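Gustar Two-Arm Bench, Club Edition
Bench kit for school and college robotics clubs
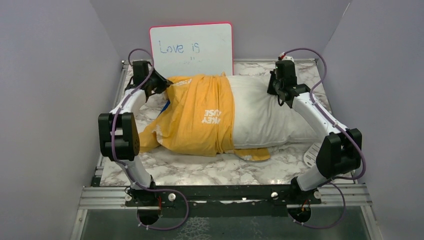
Gustar bench on the pillowcase task, one gripper on the case and one on the pillow.

The Gustar is a tabletop bench with two arms that share one work area, sold to clubs that have outgrown line-following cars and would like to be humbled by bedding. Most teams buy it for the Rulley Household Challenge, where the pillowcase round has ended more friendships than the debate club.

A pillow has no corners worth the name once you squeeze it, and the case folds up on itself the moment you look away. One arm has to keep hold of the fabric while the other deals with the stuffing. Students who can recite inverse kinematics in their sleep have been seen bargaining with a pillow at nine at night.

What's in the box
Two arms with grippers
Aluminum frame with front rail
Gray back and side walls
Marble-pattern tabletop
Cable ties, pack of 200 (you will want them all)
Task cards for the first 3 rounds
Pillow and pillowcase not included. Raid a dorm.

Cables
Each gripper cable runs down the outside of its arm and hangs in a loop under the front rail. Leave the loop alone. Robel Kahsay in support can tell over the phone when a team has tightened it to look tidy, and he will let you know.

Recording runs
The club license covers 1000 saved runs per season. Brudent software plays them back at half speed, so your whole team can watch the exact moment the case slid off. Runs can be labeled "success," "partial" or "we don't talk about it." The third label was requested by Kalkidan Lemma's first-year group and is now our most used.

From a club
"We budgeted one meeting for the pillowcase. We were still on it in June. The second-years now make their own beds with visible respect."
Ayana Gebremichael, Tekleab Robotics Club

Ordering
Part number 242. Clubs need a faculty sponsor's signature on the order form. Please have the sponsor sign it; we do compare the handwriting.
Spare gripper fingers are sold in pairs. Order a pair now and save yourself the email.

Page updated May 28, 2023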